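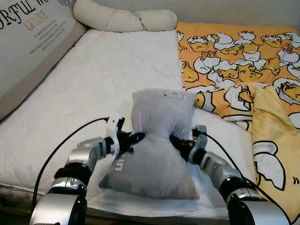

Grey pillow, white mattress.

1/ Patch day in Drumis, and I have read all the notes twice. I want to write a little about the support heroes, as most people only talk about Tennant and his new hammer.

2/ Branda first. Her shield now costs 51 mana, and it was 40-something before, I do not remember exactly. On paper it is small. In the first minutes of a match you feel it very much, you can cast it one time fewer before you must walk home.

3/ My advice is to keep the shield for the second fight and use her slow in the first one. I played her on Thursday evening like this and I died less than usual. My friends will say this is not difficult.
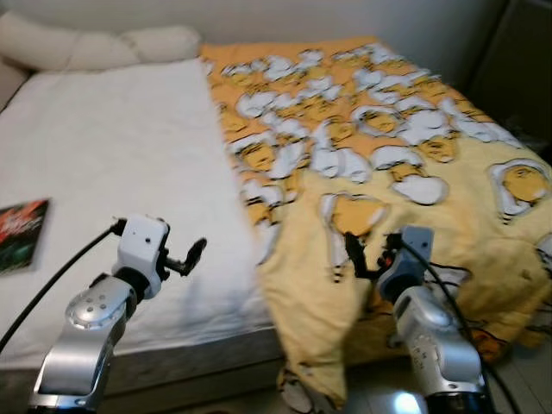 4/ The slow also got longer range, and that is easy to miss, because it stands at the very bottom of the notes under "other changes". With it you can reach the bridge in Flutden from behind the wall. Before, you had to step out.

5/ Now Tennant. Yes, he hits harder. But his jump has a cooldown of 18 seconds at level one, it was 14. If he jumps and misses, please go forward! I see so many teams who still run away from him in that moment.

6/ Hedvig Backlund wrote a good guide for him in March and most of it is still correct. Only the item part is old now - she buys the boots second, and I would buy them first.

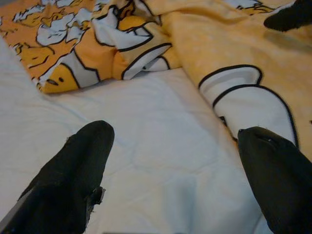
7/ Flutden itself: the healing plant in the middle gives 110 health now and comes back every 20 seconds. Take it also when you are nearly full, so the other team does not get it.

8/ I have not tried ranked yet after the patch. If somebody has played Branda there, please tell me which second item you take. I go between the lantern and the cloak and I am not happy with either.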